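Padine Beads Helpdesk
Ticket 400-23
Category: Stringing / elastic
Product: Maris mixed round beads, Nidix stretch cord
Status: Open, waiting on customer

Customer, 09:40
I run a bead table at a craft market and have started making loops from the Maris mixed colours on Nidix cord. The knots keep slipping. I tie a double overhand, pull it tight, trim the ends and leave it overnight. In the morning most are fine, but on some the knot has opened and the beads are all over the tray. I have made 23 so far and 7 have come undone. Same reel every time, bought in November.

Support, 10:15
Thanks for the details. Please let us know:
Which thickness of cord is it? It is printed on the reel label.
Did you stretch the cord before threading?
Are you using glue on the knot, and if so what sort?
How long are the tails after trimming?

Customer, 10:52
The label says 0.7 mm. I didn't stretch it, I wasn't aware you had to. No glue. Tails are very short, maybe a millimetre, because I don't like them poking out between the beads.

Support, 11:20
There are three things to change.

The double overhand is not a good knot for this cord. Nidix is smooth and a bit slippery, and an overhand knot works loose as the cord relaxes. Use a surgeon's knot instead: right over left, then round once more, pull snug, then left over right and round once more. Pull all four strands, a little at a time, until the knot sits flat.

Pre-stretch the cord. Cut your length, hold it at both ends and pull firmly five or six times. It will come out slightly longer. If you skip this the loop grows after a day or two and you see bare cord between the beads.

Leave the tails longer, 3 mm at least, and thread them back into the beads either side of the knot. The larger Maris beads have a wider hole and will take the knot as well, so start and finish next to one of those.

A small drop of jewellery glue on the knot helps, but let it dry before you pull it inside the bead. Do not use superglue. It makes the cord brittle and it snaps at that point.

Customer, 14:05
Did four with the surgeon's knot over lunch and they seem all right so far. Two more questions. On one of them the knot won't go into the bead, it just sits outside. And is there a way of stopping the beads running off the end while I am threading? I have lost over 100 under the floorboards -- not really, but it feels like it.

Support, 14:30
If the knot won't go in, check the hole. Some of the clear ones have a bit of grit or a thin skin left across one side from drilling. Run a bead reamer through it, or a darning needle if you haven't got one. If it is still tight, swap the bead for a bigger one and keep the small one for the middle of a strand.

For the beads running off, put a bead stopper or a folded bit of masking tape on the far end. A bulldog clip works too, but pad the jaws or it will nick the cord. Threading on a towel or a bead mat helps, as they don't roll so far.

We have also asked Biwott, who pack the reels for us, whether there were any other reports from that batch. Will update when they reply.

Customer, 16:45
Will try the tape. No grit that I could see, but the hole was narrow, so I swapped it for one of the big peach ones and the knot went in. Photo attached of a loop in the mixed colours. I will leave the four new ones overnight and check them before I open up.

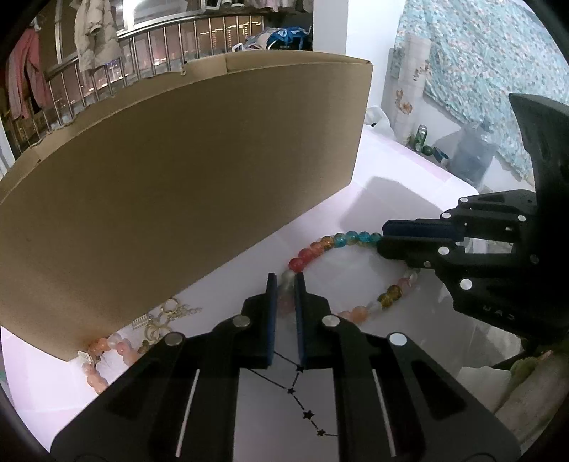
One other thing while the ticket is open. If the batch does turn out to be faulty, I would sooner have a replacement reel than a refund -- same thickness, clear, and sent to the market address on my account.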